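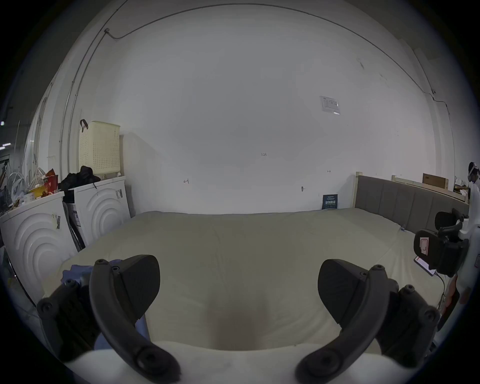
**Perla Rosales**

Fitted sheet keeps popping off one corner on a thick mattress. Do those elastic straps work?

**saqib_r**

Mine lasted 4 months, then the clips went. Buy deeper pockets.

**Nouhaila F.**

Disagree. I've used straps for years. Cheap clips are the problem.
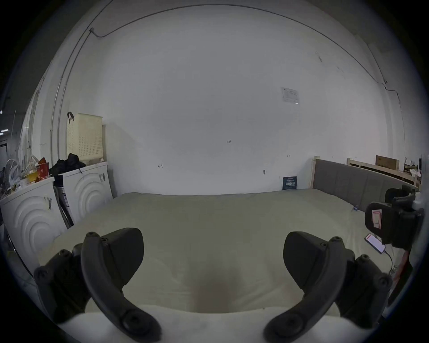 ### Re: straps or deeper pockets

**saqib_r**

Maybe, but a sheet that fits doesn't need clips.

**Perla Rosales**

Measured it, 12 inches. Ordering deep pocket Thursday.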